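Bakers and tasters wanted for the Ziltitz Street Cake Swap

We love cake, and we're pretty sure you do too! The swap is back in May, on a Tuesday evening, and we're looking for 14 home bakers and 8 tasters to join us. You don't need fancy skills. Bring one cake you enjoy making (layered, rolled, lopsided, whatever comes out of your oven) and the recipe written on a card. Tasters just need an appetite and kind words for the bakers.

Doors open at 6 p.m., and we'll eat until the plates are bare. Coffee and tea are on us. Please list any nuts on your card.

To sign up, write to Olumide Nwachukwu by the end of the month and tell him which cake you'd like to bring. First-timers get first pick of the tables!
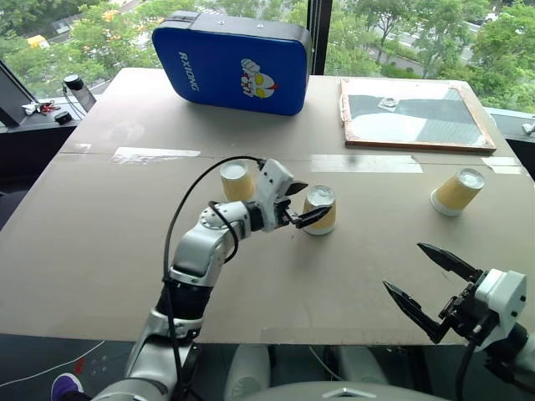 Paper cups, upside down on the table.

Questions about ovens or parking? Olumide can help with those as well.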